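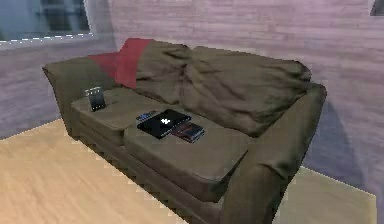

Jamie Hartley

Local swim clubs should stop moving kids up by age and start moving them up by what they can do in the water. I have coached the younger groups at Dobson for long enough to see the same problem every October. A swimmer has a birthday, gets sent to the next lane group, and spends the winter hanging on the wall while everyone else finishes the set.

The age system is easy to run. Parents understand it and there is nothing to argue about. But a ten-year-old who can hold good freestyle for 400 yards has more in common with a strong nine-year-old than with an eleven-year-old who is already training for the 500. Put the first two together and both get a useful practice.

Girnomero switched two seasons ago. Their head coach, Sandra Sugden, uses a short test: an easy 400 with legal turns, then a few repeats on a set interval. Swimmers can take it at the start of any month. She told me the complaints lasted one season, mostly from parents whose older child ended up in the same lane as a younger one. I don't want to wave that away. It stings to share a lane with your little sister.

It stings more to quit, though, and that is what I see now. The ones who leave are often late growers who would have been fine with another six months of stroke work. Howard Inskip, who coached here before me, used to hold a few of them back quietly and tell the office he had lost the form — I think he was right to do it, but it should be the rule and written down where parents can read it.

There is a cost. Testing takes pool time, and we pay for every hour of it. I would give up one evening of practice a month, the 6:30 slot, and start with the two youngest groups.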